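Truvoswood Mine Ballads: progress report to the Ferkley Fund
By Halyna Boiko | April
Shares: 8 | Comments: 2

Recording of the song collection is complete. Masters for 20 tracks were delivered by Molov in March and have been checked against the lyric sheets. Two tracks were sent back for level correction and have been returned. The Urrutia ballad is held in both its long and short versions, and only the long one will go on the disc.
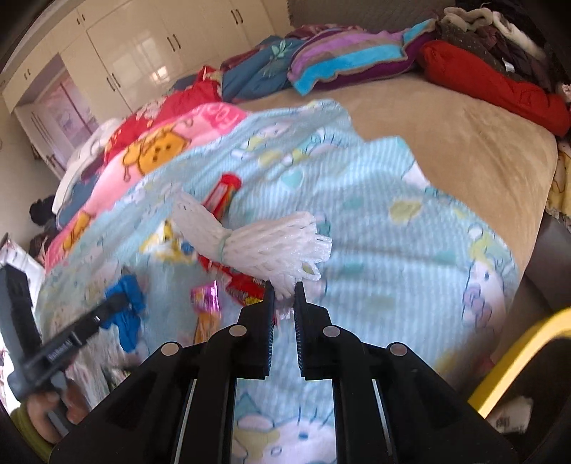

Booklet and site notes

The booklet text covers the mine workings, the chapel and the old assay office. Permission is outstanding for two verses taken from a privately held notebook. If it is not received by the print deadline, the verses will be left out and the page reset. Print costs remain within the agreed budget line. The walking route has been re-measured and the map redrawn to show the closed lower track. 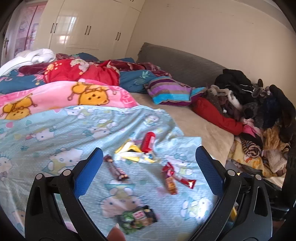 Urrutia asked whether the short version could be offered as a download, as it is the one sung locally. This would need no further studio time, but the licence covers discs only. A revised licence has been requested, and the fund's consent is sought before it is signed.

Recent items
Truvoswood chapel: opening times
Assay office roof survey
Lyric sheets, first batch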